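**Odds and ends, a thread**

1. February numbers for the odds and ends table at the Drarville reuse shop: 1059 things sorted. Most were small plastic. I've been asked how we do the sorting, so I'm writing it down.

2. "Odds and ends" is whatever arrives without a set, a box or an obvious partner. Scoops, cups, single toys, lids, handles, hooks, parts of something bigger. Clothes and books go to other people.

3. We used to sort in cardboard boxes. They went soft at the corners and the small stuff slid under the bottom flaps. I found a doll shoe and two keys under one flap when I took it to recycling.

4. Now we use gray metal bins. They were used before we got them and they look it. Ayana Lemma found them when a place was clearing out its back room, and we paid $96 for the lot, delivery included.

5. Good things about metal bins: they wipe clean, they don't tip when a kid leans on one, and nothing soaks in. Bad things: they are loud, and they are cold to reach into first thing in the morning.

6. For the noise, set things down. Don't drop them. A tow hook dropped from shoulder height can be heard at the register. Wondimu Nigatu put a dish towel in his bin for a week and then took it out again when crumbs got into the weave.

7. Two bins at a time. The front one has things in it and the one behind it is where things go. When the front is empty you swap. I tried three once and kept forgetting what the third was for.

8. Don't fill a bin to the top. If things are piled up, you pick the same top layer over and over and the bottom never moves. One layer with bare floor showing is fast. Two layers is slow.

9. Start with whatever you can name. Ball, cup, scoop. Those have a shelf already, so you don't have to think. Ten quick ones and the bin looks much better.

10. Then the things you can't name. You get 15 seconds of turning each one over. Look for a part number, a screw hole, a clip, a hinge. If none of that tells you anything, it goes to the mystery shelf.

11. The mystery shelf is by the door. Everything on it is a quarter. People stand there longer than they do at the furniture. Last month a man found the exact latch for his mother's cooler and bought two.

12. Black plastic is the hardest. Half of it is car trim, the other half is vacuum cleaner. I used to guess. Now I write BLACK PLASTIC, LONG on a piece of tape and let the customer guess.

13. Scoops sell. I have no explanation. Ice, flour, dog food, birdseed, laundry powder. White ones go first. Check the handle for a crack where it meets the head, that's where they give out.

14. Small balls get squeezed before they go on the shelf. If it stays dented it goes in the free box. Baseball and basketball ones do better than plain colors. Tennis balls are always free, we get too many.

15. Single cups: wash, check the rim with your thumb, stack by color. A cup with ridges around it holds on to dirt between the ridges, so use the bottle brush. A sponge won't get in there.

16. Question from Heledd Samuel: do you wash everything first or sort first? Sort first. Otherwise you wash things that are going in the trash. Exception is anything sticky, which goes straight into the sink before it touches the others.

17. Second question, same person: what about paint? If it's dry and it's the only thing wrong, we sell it as is and say so. I've spent a whole afternoon scraping paint off a toolbox that then sold for a dollar.

18. Cleaning the bins. Tip out the crumbs, wipe with warm water and a bit of dish soap, dry with an old T-shirt. No steel wool. It leaves gray fuzz in the corners and that ends up on the next cup.

19. I do not try to fix the scuffs. Mulugeta Gebreyes wanted to repaint the insides last fall. We talked about it and decided the paint would come off on the merchandise. The worn patches stay as they are.

20. Check the bottom for holes before you use any bin for screws or beads. Ours are for bigger things, so a hole doesn't matter much. A strip of tape on the underside fixes it if you need it to. Change the tape when it starts to curl.

21. Labels go on the outside, low down, where your sleeve won't rub them. Blue painter's tape and a fat marker. We tried the printed kind and they were gone by the end of the month.

22. Prices, since I get asked:
 - cups and scoops, 50 cents
 - balls, 50 cents, or free if dented
 - mystery shelf, 25 cents
 - anything with a working motor, ask Kiros Feyisa

23. Kiros also takes anything with a cord. I don't test cords. He has a power strip with a switch and a bench away from the customers, and he tapes a green dot on whatever passes.

24. A full shift at the table is three hours. I take a break in the middle. After that long looking at small plastic you start putting things on the wrong shelf, and I have sent a dog toy to kitchenware more than once.

25. The end of a bin goes slowest. The easy ones are gone and what's left is the stuff you've passed over a few times. My rule is that the last 5 things get decided before lunch, even if the decision is "mystery shelf."

26. If you have a whole set of something, please tape it together before you drop it off. Measuring cups arrive nested and get separated in the bag. By the time they reach me they're strangers, and a lone half-cup measure sells to practically no one.

27. Also please: no open batteries, no needles, no half bottles of anything. Empty jars are fine if they have been rinsed. If you're not sure, leave it at the counter and say so.

28. Somebody wrote to ask if the job is boring. Parts of it are. I like the first look into a bin, when it's still a jumble and I haven't decided anything. I also like the bare metal after.

29. A typical mix with plenty of floor showing. Orange basketball on its own at the left, white scoop at the back, dark blue cup on its side over to the right. Those three have shelves. The long black piece with the hooked end gets tape and a marker, and I wouldn't put a name to the dull yellow one either. The bin behind has only crumbs in the bottom and wants a wipe. 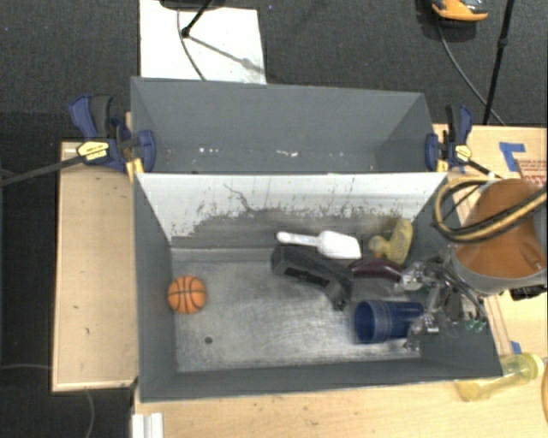 30. Drop-off is at the side door until 4. Ring the bell if it's heavy. We're short on bottle brushes and painter's tape this month, so if you have either one sitting in a drawer, bring it along with your bag.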